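Games and Rules, handout 2
Hidden information in board games: does it do what the box says?
14/01/2025

Read before the seminar. Bring the rules of Rashti with you, printed or on a phone.

Publishers like to sell hidden pieces as "deep". I would ask you to doubt that word. A rule that hides something from your opponent adds uncertainty, and uncertainty can be had far more cheaply by rolling a die.
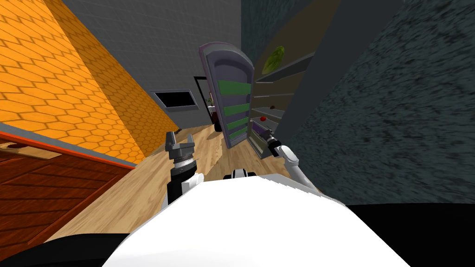
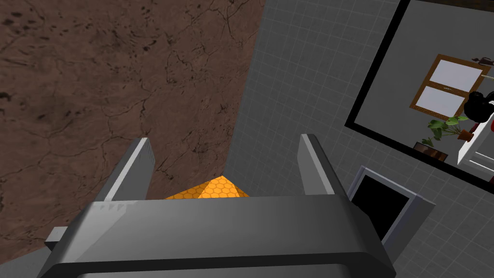 1. Three games to compare

Budum. Both players place 11 stones face down and turn one up each round. It is praised for its bluffing. Play it twice and you may notice that most bluffs cost nothing to make and nothing to call. Is that still bluffing?

Rashti. One hidden runner each, moved in secret on a paper grid. The grid has 30 squares, and after four or five turns a careful player has ruled out most of them. The hidden part of the game is over early – the rest is an ordinary chase.

Tornora. No hidden pieces at all, only hidden goals. The rule book claims 637 possible pairings of goals. Fine, but how many of them change your first move? My own guess is very few, and you are welcome to prove me wrong.

2. Terms

Hidden position: you know what the piece is but can't see where.
Hidden identity: you see the piece but don't know what it is.
Hidden goal: everything is on the table except what your opponent wants.

Reviews mix these up all the time. Please don't do so in your essays.

3. For the seminar

Play Rashti with the runners visible. Note each turn where you would have moved differently had they been secret. If your list is short, say so. A dull result is still a result.

The Hoton edition has a different rule for captures, so check which one you own.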